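Participants wanted for our open day: come and take a computer apart together with a robot

Nostley is looking for 15 persons who would like to take part in our open day in Jinholm this December. You do not need to know anything about robots. We would be glad to have people who repair things at home, people who work in recycling, teachers, and also people who never opened a computer before.

Our project has the name Wilto. We study how a robot arm can help with old desktop computers, so that the useful parts can be taken out and used again. Until now only our own team has worked with it. We would like to see how it goes when other people stand next to the machine, and to hear what they find easy and what they find difficult.

Some views from the gripper, at the fixture board and at the computers:

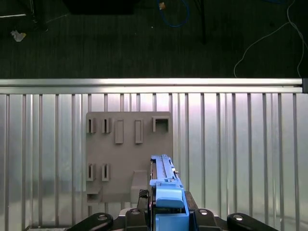
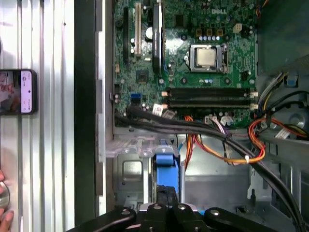
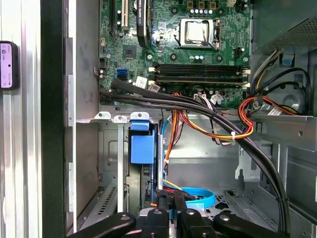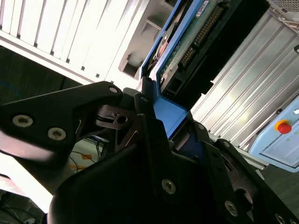
The visit takes 3 hours. In the first hour we show the work and explain the safety rules. After this you will work in a small group with one member of our team. You will guide the gripper to a part, for example a memory module or a cable plug, and try to take hold of it. It is slow work at the beginning and you should not be worried if you do not succeed. At the end there is soup and bread, and we ask you to fill in two pages of questions. Please write your answers as openly as you can, also the unfriendly ones.

What we ask from you:
You are 18 or older.
You can stand for one hour. A chair is available, please tell us before.
You wear closed shoes and no loose scarf or long necklace.
You agree that we keep your written answers for our study. Your name is not kept with them.

What you receive:
100 euros for the visit, paid by bank transfer.
Your train ticket, if you come from Lyons or nearer. Please keep the receipt.

We speak English during the day. Two of us also speak French, and Romanian is possible with me.

To apply, write a short letter, half a page is enough. Tell us what you do, and why you would like to come. Please put the number 931 in the subject line, otherwise your letter can go to the wrong office. We answer every letter, but it can take two weeks.

The group will be mixed on purpose, so if you think that you are the wrong person for this, please apply anyway.

Veronica Pîrvu
Open day and visits, Nostley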